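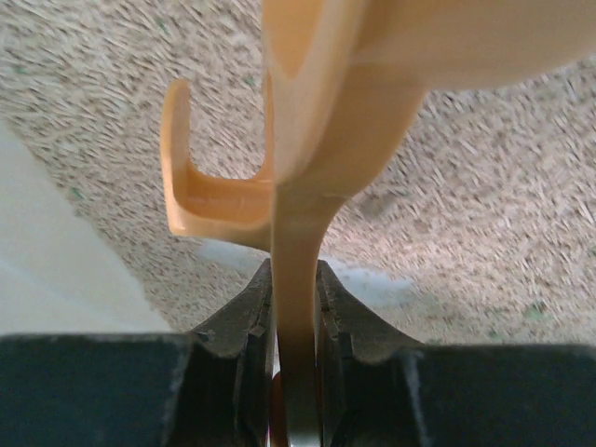

The gripper with a good hold on the orange plastic piece, hook and all.

Torkholm two-arm bench, long-term review

I've had the use of a Torkholm bench for most of February now, and I've been putting off writing it up because my opinion kept changing every few days. Anyway, it's Thursday, February 26, 2026, the thing goes back tomorrow, so you get whatever I think this afternoon!

What I wanted to find out was simple. Can a pair of robot arms do the boring jobs yet? I don't mean the showroom stuff, I mean picking up what the kids leave lying about, sorting a tray of bits, putting the sand toys back where they live. My sister-in-law Nélida Henríquez runs a nursery and she reckons that's half her working day.

Setting up took me a whole Saturday. The arms come bolted to their plates, which is a mercy, but the cabling is a right old tangle and the booklet (by Drallwood, who do the English version) has the two arms labelled the wrong way round on one page. Page 69, if you're following along. I rang Mokavbridge, who I had it from, and got Vilmos Pintér, who was lovely about it and stayed on the line while I swapped everything over.

So, the gripping. It's better than I expected with anything that has a stem or a handle. Two stiff fingers closing on a flat strip of plastic is pretty much the ideal case, and once it had hold of something like that I stopped hovering with my hand out. Round things are another matter. Stones especially. It'll line up beautifully, come down, pinch, and the stone just squirts off sideways across the tray. I gave it 100 goes at a mixed tray over two evenings and it managed 60 of them, and I'd have done the lot in the time it took to do the first three.

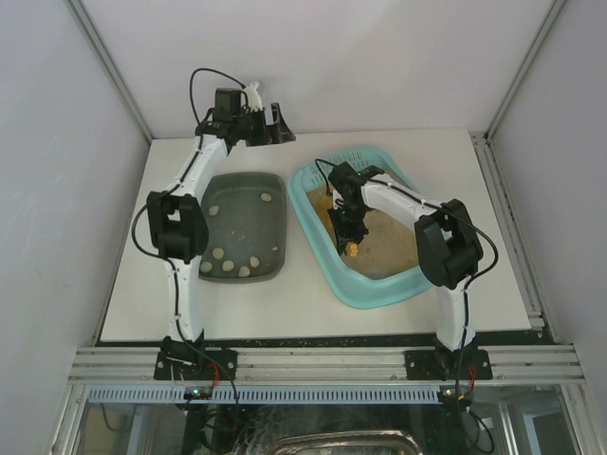 Sand is the bit I was most curious about. Having one arm down in the basin while the other waits over by the tray looks terribly promising, and the reach is fine, I never once had to shuffle the basin nearer. But fishing a small toy out of sand means knowing how deep it's sitting, and the Torkholm is guessing. Sometimes it skims the top and comes up with nothing, sometimes it digs in like it's after treasure. Smaller toys with knobbly edges did better than smooth ones, I think because there's more for the fingers to catch on.

The elbows are big, too. They hang over whatever you've put in front of them, so you end up arranging your tubs to suit the arms, and I found that a bit annoying by week three. I had a go with the Ghumman last year and that one had slimmer joints, though it also dropped everything, so swings and roundabouts.

Noise: fine. Less than our dishwasher. Price: £619 a month to hire, and for that I'd want it to do the washing up as well.

Would it help Nélida? Not this year. She came round for a look, watched it chase one pebble for over 60 seconds and went to put the kettle on. For a workshop where the same part turns up in the same spot all day, though, I'd say give it a proper trial, and ask for Vilmos when you ring.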